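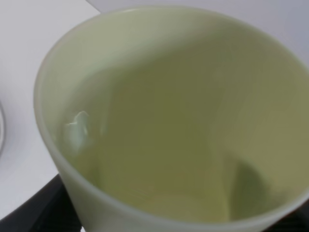 A green cup from above, as the camera near the Trulletti's gripper sees it.

How does a robot arm pick things up?
Meet the Trulletti, a table-top robot kit for curious people aged 8 and up

Pick up the nearest cup. Easy, right? You probably didn't even think about it. Your eyes found the cup, your arm swung over, your fingers opened just wide enough and then squeezed just hard enough. Your brain did all of that in a second or so while you were wondering what's for lunch.

Now imagine you had to explain every bit of that to somebody who had never seen a cup before. That's the job you take on when you open a Trulletti kit, and it's a lot of fun!

What is it?

The Trulletti is a small robot arm that sits on a table. It's made by Ekinci, a company in Sirunport that builds things for schools and libraries. We tried ours at the Ullelard Library science club over April, and it hardly ever got a rest.

The arm has joints that work a bit like your shoulder, elbow and wrist. At the end is a gripper with two fingers. There's no thumb, no palm and no pinky. Just two fingers that open and close - and you'd be amazed how much you can do with them.

Seeing with your wrist

Your eyes are in your head, so you see your hand from far away. The Trulletti has a tiny camera close to its gripper, so it looks at things from right where its fingers are. Try to imagine having an eye on your wrist!

From there, everything looks a bit strange. When the arm leans over a cup, the cup gets HUGE. You get a giant oval where the rim is, and you can look right down to the bottom. You have to learn to recognize a cup all over again, and so does the robot. A cup from the side has straight-ish walls. A cup from above is more like a pond.

Colour can be tricky too. Look back at the green cup. The rim is pale and creamy, but parts of the inside are dark olive. You know it's one cup. A computer only gets a big grid of tiny coloured dots, called pixels, and it has to work out which dots belong together. Shadows make that harder, and so do shiny spots.

Time for the see-through challenge

If you think a cup is hard, wait until you get to the water bottle.
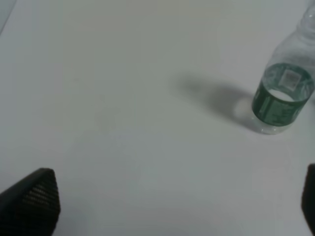

Fingers open! The bottle is clear, so the easiest part to spot is its green label.

Clear plastic is one of the sneakiest things you can put in front of a robot. Light goes straight through it, so the robot's camera sees the table behind the bottle as well as the bottle. Where does the bottle stop and the table start? Even people have to look twice.

The label is a big help. It's dark green on a white table, so it stands out nicely. The lettering is too blurry to read from there, but the robot doesn't have to read it. It can look for a band of green and aim for that.

Did you spot the shadow? It stretches out across the table, and there's a lighter patch inside it where light has come through the bottle. Scientists call a bright patch like that a caustic (say it "KAW-stick"). You can see one at home by putting a glass of water in the sunshine. It's pretty, but a robot might mistake it for part of the bottle.

And have a look at the bumpy pattern on the finger at the left. It's a bit like the bottom of a running shoe. Bumps can help a finger hang on to smooth things.

How do you teach it?

You don't have to type any code to start (there's a coding mode for later on). You steer the arm with a hand controller and show it what to do. Move over. Open. Down a little. Close. Up! The kit remembers what the camera saw and how you moved, and it puts the two together.

One go isn't enough. The booklet says to show it the same job 30 times, moving the cup a little each time. That sounds like a lot, but if you take turns it goes quickly, and you get much better at steering. If you always put the cup in the same place, the arm may only learn that place.

Then you press the blue button and let the arm try by itself. Everybody goes very quiet for this part.

What did we think?

We loved the practice cards. There are 20 of them, starting with a soft block and working up to bottles and bowls. The screen is bright and the booklet has great drawings.

Some things were not so great. The first set-up took us 40 minutes and needed a grown-up with a screwdriver. The controller is a bit big for small hands. Ours also had a lot of trouble with clear bottles until we turned off one of the lamps, so try your lights different ways before you give up.

Words to know

Gripper: the part of a robot that holds things.
Joint: a place where an arm can bend or turn.
Pixel: one tiny dot of colour in a picture.
Caustic: a bright patch made when clear or shiny things bend or bounce light together.

Try it without a robot

Put on a pair of oven mitts and sit at a table with a plastic cup. Close one eye. Now ask a friend to tell you exactly how to move, using only the words left, right, up, down, forward, back, open and close. You can't move unless they say so. Swap over when the cup is up in the air, or on the floor!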